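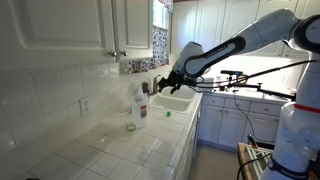

Where Does the Water Go When You Pull the Plug?

Glug, glug, gurgle - gone! When I was little I thought the water in our kitchen sink fell into a big dark hole and stayed there forever. I was wrong, so let me tell you about the trip it takes.

First stop: the bendy pipe

Peek in the cupboard under your sink (ask a grown-up first) and you'll probably find a pipe shaped like a letter U or a letter P. It's called a trap. A little bit of water always sits in the bend, and it blocks stinky air from coming back up into your kitchen. Pretty smart for a bit of pipe!

Next stop: under the street

From your house, the water runs into a bigger pipe called a sewer. Most sewers slope downhill, so the water just rolls along by itself. In Fulside, where I live, the oldest sewer is 161 years old and made of brick. My neighbor Tamara Hnatiuk used to work down there, and she says it echoes like crazy if you sing.

Last stop: the cleaning place

Now the water gets a wash of its own (yes, water can be washed!). Screens catch rags and sticks. Then it rests in huge tanks so the gunky bits can sink. After that, teeny tiny living things called bacteria gobble up a lot of the dirt that's left.

When it's clean enough, the water flows out to a river or the sea. Some of it will float up into the sky, turn into a cloud and come down again as rain - maybe right on your head!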